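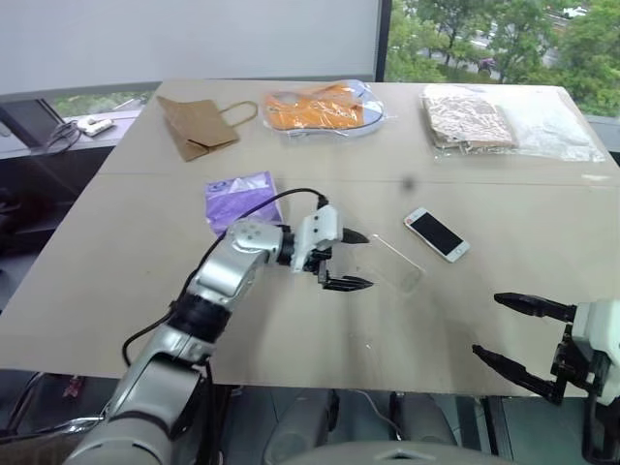 Ulloa, October 7, 2023

Flaneo Two-Arm Bench Station
Section 4: Setting up the Jimby phone and case task

Use this section after the arms are bolted down and the Flarine software is installed (Section 3). You will set up the table, teach the grip on the phone, and run the case-fitting routine once at low speed. Allow 27 minutes the first time.

Caution: Keep hands, hair and loose sleeves off the table whenever the arms have power. Know where the stop button is before you begin.

4.1 Set up the table

1. Wipe the table and let it dry.
2. Place the phone face up on the near panel, screen off. Place the clear case next to it, open side up.
3. Keep other items out of the reach of both grippers. Packets and bags may stay on the table if you want background items in view, but the far panel is the best place for them.
4. Check that each arm cable has enough slack to follow the wrist through a full turn. A cable that pulls tight will stop the arm with fault 14.
5. In Flarine, open Tasks, choose Jimby, and press Home Both Arms.

Note: Clear cases are hard to pick out against a pale table. If Flarine does not find the case, turn it a little so that light falls on one edge, then press Find Again.

4.2 Teach the grip on the phone

1. Set arm speed to 18 percent.
2. Open the gripper and bring it down over the phone until one finger is on each side.
3. Close the fingers in small steps. Stop when both touch the sides of the phone.
4. Press Save Grip.
5. Open the fingers, back the arm off, and press Replay. Watch the fingers close again before you go on. 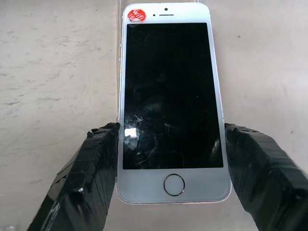 Grip force is set per object and is saved with the grip. Start at the lowest setting and go up one step at a time until the phone no longer slips during Replay. Use a retired phone for this work. One with a cracked screen, like the labeled "wifi 16" unit between the fingers, is fine as long as you hold it by the sides and no glass is loose. Fingers wrapped in black electrical tape can be used too, but tape adds thickness, so save the grip again each time you rewrap them.

Caution: Do not raise the force to make up for a worn finger surface. Replace the surface or the tape, then teach the grip again.

Check the fingers every 1000 cycles. The cycle count is on the Flarine status page, under each arm. It does not reset by itself after service.

4.3 Check the fit

1. Run Jimby in step mode. The software waits for you to press Next after each move.
2. When the routine reaches Check Fit, press Pause.
3. Look at all four corners. Each corner of the phone should be seated inside its bumper.
4. If a corner is high, press Back to return one move and lower the height setting for that finger.
5. Press Next to continue.
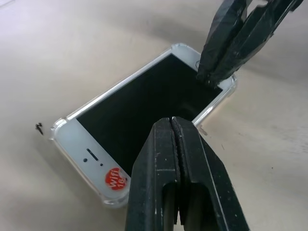 Figure 4-3. Phone in the clear case, with one finger by the home button end and the other over the screen.

Note: Labels on the phone can confuse the search for its edges. If the outline in Flarine does not follow the phone, use Edit Outline and drag the corners into place.

4.4 Set the clearance between the arms

The two grippers work close together in this task. Set the clearance before you leave step mode.

1. Select Arms, then Clearance.
2. Jog both grippers toward the center of the table until the finger tips face each other. Leave a gap.
3. Press Save Gap. Flarine will now slow both arms before they reach that distance.
4. Move each arm away and back once to test the setting.

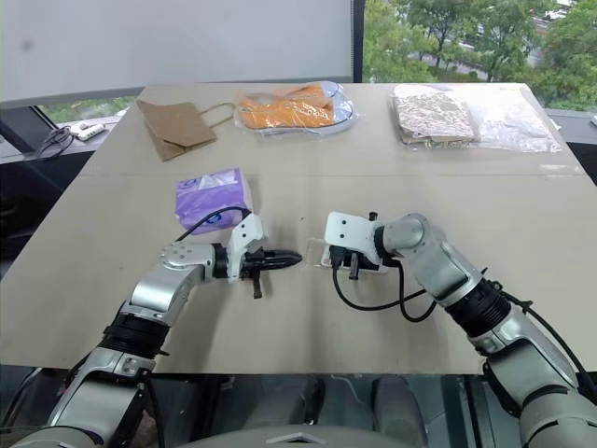

Figure 4-4. Grippers face to face near the center of the table.

If the arms stop short of the saved gap, home both arms and repeat from step 2. If they pass it, press stop and do not run the task until you have called support. Ask for Rocío Zapata about arm faults or Helge Dalen about Flarine.

Settings saved in this section stay in place when the power is off. Go to Section 5 to run the task at full speed.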